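Booking a table at a small country restaurant when you're staying out in the sticks. We get asked this every week by guests so I'm writing it down once.

First, phone. Don't email. Half the places near Ritside have an email address on the door and nobody reading it. Call between lunch and dinner, 4 pm is good. Let it ring.

Say how many, what night, and if you've got kids. If you want the set menu say so now — at Montes they cook it to order and when it's gone it's gone. Friday is the hard one. Call 2 days ahead at least, more in October when the mushroom people come.

Ask about cash. Dredley still doesn't take cards. Closest ATM is next to the gas station and it eats foreign cards sometimes, ask me how I know.
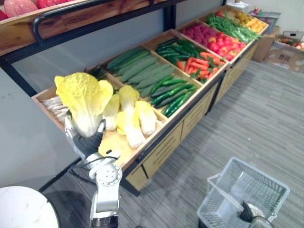
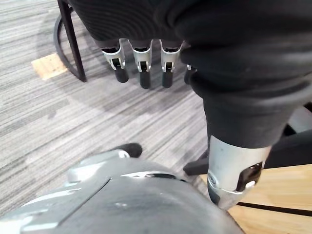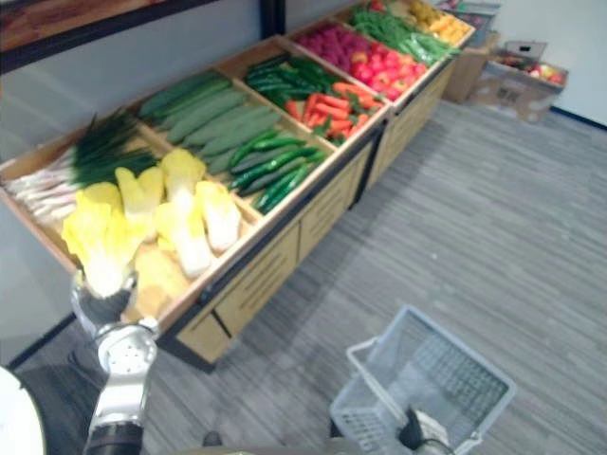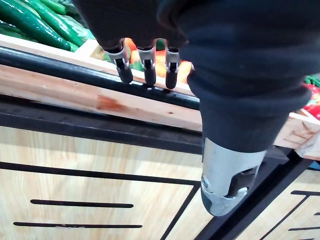
Next thing, ask what's on that night before you commit to the drive. Menus online are from last year or worse. The kitchen cooks what came in, and they'll tell you over the phone if you ask nicely. Napa cabbage like the pale yellow one in the first photo goes into the pork rolls at Sandska, and those are the reason to go. Green onions on the side, charred. If the rolls are off, I'd pick a diferent night.

Getting there. Put the village in your GPS, not the restaurant name. The name sends you up the old quarry track. Take road 906 until the chapel, then left, then slow down. No street lights after that. Parking is on the grass across the road, leave room for the tractor.

Be on time. The owner at Sandska, Baltasar Soler, holds a table 15 minutes and then gives it away, regulars included. Running late, call. He's fine if you call.

Big group? Over 6 people they want a deposit. We paid 115 last time and it came off the bill at the end. Get the name of whoever took the booking and write it down, becuase there is one notebook and it wanders.

Canceling — same number, same day, before noon. Please do it. These are tiny dining rooms and one empty table hurts.

Dogs okay at Montes, on the terrace. Not at Dredley.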